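Plidari handhelds, second round of notes

Picked up where I left off in September. The question was whether the Plidari hand-held grippers track well enough to replace the Delo pair for tabletop demonstrations.

Setup is the same as before. Both pairs ran off the same harness and the same host, with exposure locked and the head camera at 30 fps. Each pair got 300 takes of the same short reach-and-return, split between me and Davina McIver.

The Delo grippers carry a single flat tag on the back of the hand. It is fine until the wrist rolls, then the pose jumps or drops out. I had 41 takes with at least one dropout longer than I'm willing to interpolate. The Plidari mount is a cube with a marker on each visible face, so a roll usually swaps one tag for the next. Dropouts fell to 2, both with the hands crossed.

The swap has its own cost. If the face-to-face offsets are off, the pose steps slightly each time the solver changes tags. I recalibrated the left cube twice before the step went below the noise. Wojciech Stępień suggested solving all visible faces jointly – I haven't tried it on the Shenoy board yet.
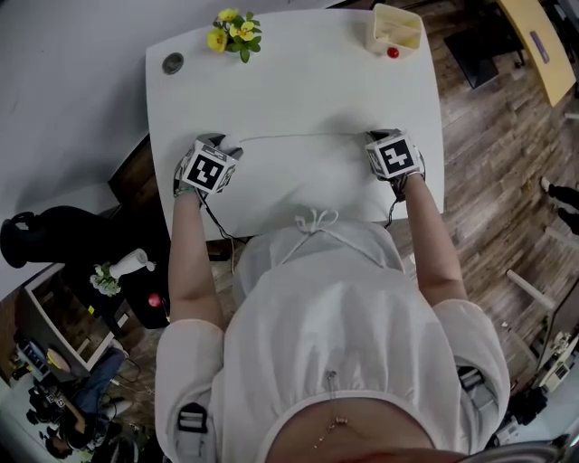

Cabling is still the weak point. The leads add drag at the wrist, and I would like a longer strain relief on both sides. The Delo leads are thinner and bother me less.

Trigger feel is close between the two. Plidari has more travel, Delo a harder stop.

Next is the Usach controller with both pairs, same task, same exposure.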